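로봇/자동화 게시판 > 그리퍼·엔드이펙터

양팔 셋업에서 주걱 손잡이 잡을 때 평행 그리퍼 손가락, 어떤 걸로 가야 할까요

글쓴이: 반죽담당
작성일: 2018-10-07

안녕하세요. 주방 도구를 다루는 양팔 작업을 준비하고 있습니다. 작업 내용은 단순합니다. 벽 쪽 걸이에 걸린 주걱을 빼서, 볼 안쪽 벽을 긁고, 다시 걸이에 거는 것까지입니다. 양쪽 팔 모두 평행 그리퍼를 달았고 손목마다 카메라 브래킷을 올렸습니다.

지금 비교 중인 손가락은 두 가지입니다. 하나는 기본으로 딸려 온 얇은 손가락이고, 다른 하나는 Cukeo에서 나온 홈 파인 교체용 손가락입니다. 9월 내내 기본 손가락으로만 돌렸고 교체용은 이번 주에 받았습니다.

문제는 긁는 구간입니다. 손잡이 맨 위쪽을 잡고 볼 안벽을 누르면 주걱이 손가락 사이에서 돌아갑니다. 누르는 힘을 줄이면 안 돌아가는데 그러면 벽을 제대로 못 긁습니다. 파지력을 올려 보니 손잡이가 말랑해서 눌리기만 하고 회전은 그대로였습니다. 10회씩 나눠서 돌려 봤는데 파지력 값을 바꿔도 결과가 별로 다르지 않았습니다.

자세는 이렇습니다. 오른팔이 주걱, 왼팔은 대기입니다. 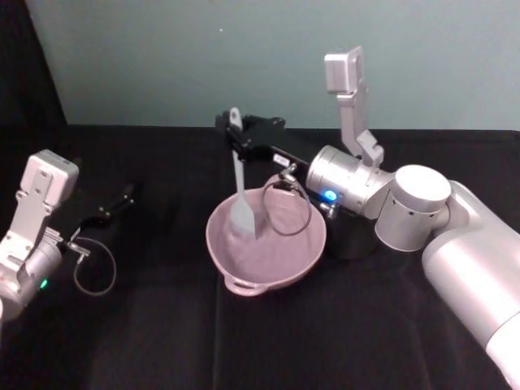 궁금한 것

첫째, 손가락을 홈 파인 것으로 바꾸면 회전이 잡힐까요? 둘째, 손잡이 위쪽 끝을 잡는 것 자체가 잘못일까요? 걸이에서 뺄 때 잡기 편한 위치가 거기라서 그대로 쓰고 있습니다. 셋째, 손목 카메라만으로 걸이 구멍 위치를 찾아서 다시 거는 게 현실적인지 알고 싶습니다. 가슴 높이에 카메라를 하나 더 두는 쪽도 생각하고 있습니다.

제어 주기나 컨트롤러는 당분간 바꿀 계획이 없습니다. 손가락과 카메라 쪽으로만 의견 부탁드립니다.

Urho Aaltonen 님의 답변

손가락보다 잡는 위치를 먼저 바꾸세요. 손잡이 끝을 잡고 주걱 머리로 벽을 누르면 손잡이 길이가 전부 지렛대가 됩니다. 얇은 손가락 두 개가 마주 보고 누르는 구조에서는 손가락 면에 수직인 축으로 도는 것을 마찰로만 버텨야 하는데, 접촉면이 작으니 당연히 돕니다. 파지력을 올려도 결과가 비슷했다는 것도 이걸로 어느 정도 설명됩니다. 무른 손잡이는 눌려도 버티는 모멘트가 생각만큼 안 늘어납니다.

제가 해 본 순서는 이렇습니다.

1. 걸이에서는 지금처럼 손잡이 위쪽을 잡고 뺍니다.
2. 볼 위로 오기 전에 왼팔로 손잡이 중간을 잡아 줍니다.
3. 오른쪽 그리퍼를 열고 아래로 60 mm 내려서 다시 잡습니다.
4. 왼팔을 빼고 긁기 시작합니다.
5. 다시 걸 때는 같은 과정을 거꾸로 합니다.

왼팔이 대기만 하고 있으면 이 용도로 쓰는 게 제일 쌉니다. 시간이 좀 늘어나는 건 감수해야 합니다. 내려 잡으면 그리퍼 몸통이 볼 테두리에 가까워지니까, 긁는 자세를 다시 잡아야 할 수도 있습니다. 저는 손목을 조금 더 세워서 해결했습니다.

그리고 그리퍼 아래로 늘어진 케이블부터 정리하세요. 볼 테두리 위로 고리가 내려와 있습니다. 더 내려 잡으면 볼 안으로 들어갑니다. 손목 쪽으로 짧게 묶되 손가락이 끝까지 열렸을 때 당기지 않는지는 꼭 확인하시고요.

홈 파인 손가락은 손잡이 굵기와 홈 폭이 맞아야 효과가 있습니다. 손잡이가 아래로 갈수록 굵어지는 물건이면 위에서 맞던 홈이 아래에서는 안 맞습니다. 저는 Arnetti 쪽 고무 패드를 기본 손가락에 붙여서 씁니다. 가운데가 약간 오목한 패드인데 무른 손잡이에는 이게 제일 무난했습니다. 다만 가루가 묻으면 미끄러우니 작업 전에 닦아야 합니다.

kkotge77 님의 답변

그냥 흡착으로 가시죠. 저는 상자 옮기는 데 잘 쓰고 있습니다.

 ㄴ 반죽담당: 손잡이가 가늘어서 흡착은 면이 안 나옵니다. 그래도 감사합니다.

 ㄴ kkotge77: 아 주걱이었네요. 제목을 대충 봤습니다.

Wissam Chamoun 님의 답변

세 번째 질문에만 답합니다. 저는 Chaiyaporn 프로젝트에서 비슷하게 걸고 빼는 작업을 했고, 손목 카메라만 쓴 구성과 바깥 카메라를 더한 구성을 둘 다 돌려 봤습니다.

손목 카메라만 쓰면 뺄 때는 괜찮습니다. 걸 때가 문제입니다. 주걱을 잡은 상태에서는 손잡이와 손가락이 화면을 많이 가리고, 걸이 끝이 구멍에 가까워질수록 구멍이 안 보입니다. 저희 쪽은 마지막 구간을 거의 눈 감고 들어가는 꼴이었습니다. 입력 크기를 256 픽셀로 줄여서 쓰고 있었기 때문에 구멍이 몇 픽셀 안 되는 것도 컸습니다.

가슴 높이 카메라를 두면 걸이와 벽이 정면으로 들어옵니다. 그림자도 단서가 됩니다. 벽에 떨어지는 손잡이 그림자와 손잡이 사이의 간격으로 벽까지의 거리를 대략 짐작할 수 있는데, 조명을 옮기면 다 틀어지니 조명은 고정해 두세요. 벽이 밝고 주걱도 흰색 계열이면 외곽이 잘 안 떨어지는 점은 감안해야 합니다.

위치를 잡을 때는 걸이가 화면 구석으로 몰리지 않게 하세요. 탁자를 다 담으려고 욕심내면 걸이 쪽 해상도가 모자랍니다. 저는 탁자 쪽을 손목 카메라에 맡기고 가슴 카메라는 벽 위주로 올려 잡았습니다.

교체 주기도 하나 적어 둡니다. 브래킷 나사는 진동으로 풀립니다. Carkovdale에서 받은 브래킷은 2주 만에 각도가 틀어져서 보정을 다시 했습니다. 보정용 판을 탁자 옆에 두고 아침마다 찍어 보면 틀어진 걸 바로 압니다.

반죽담당 님의 추가 글

답변 감사합니다. Urho Aaltonen 님 방식대로 왼팔로 중간을 받쳐 주고 내려 잡으니 회전이 눈에 띄게 줄었습니다. 패드는 주문만 해 둔 상태이고, Cukeo 손가락은 말씀대로 아래쪽에서 홈이 안 맞아서 뺐습니다. 케이블은 손목 쪽으로 묶을 예정입니다.

가슴 높이 카메라도 달아 봤습니다. 걸이가 오른쪽 위로 치우쳐 나와서 방향을 더 돌려야 할 것 같습니다. 철망 통도 주걱 바로 아래에 있어서 내려올 때 닿을까 봐 옮길지 고민 중입니다.

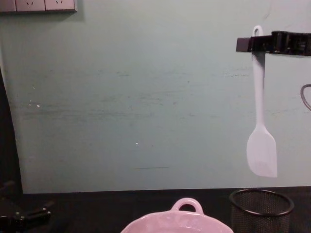
가슴 높이 카메라 화면. 흰 주걱이 걸이에 걸린 상태

벽과 주걱 색이 비슷할까 걱정했는데 이 정도면 구분은 됩니다. 손잡이 옆 그림자도 벽에 보입니다. 위쪽 콘센트 패널은 화면에 들어올 필요가 없어서, 오른쪽으로 돌리면 같이 빠질 것 같습니다.

Wissam Chamoun 님의 댓글

돌리는 방향은 맞습니다. 다만 왼쪽 그리퍼가 화면에서 완전히 빠질 정도로 돌리지는 마세요. 받쳐 주는 동작을 확인하려면 왼팔도 어느 정도 보여야 합니다. 통은 저라면 옮깁니다. 주걱 머리와 통 테두리가 가까우면 뺄 때 아래로 내리는 궤적을 못 씁니다. 걸이에서 앞으로 당겨 빼는 방식이면 그대로 둬도 되고요.

Urho Aaltonen 님의 댓글

패드 붙인 다음에는 파지력을 처음부터 다시 잡으세요. 기본 손가락 때 값을 그대로 쓰면 손잡이가 너무 눌립니다. 낮은 값에서 시작해서 주걱이 돌기 시작하는 지점을 찾고, 거기서 조금만 올리면 됩니다. 패드 두께만큼 손가락이 닫히는 위치도 달라지니 닫힘 판정 값도 같이 고쳐야 합니다.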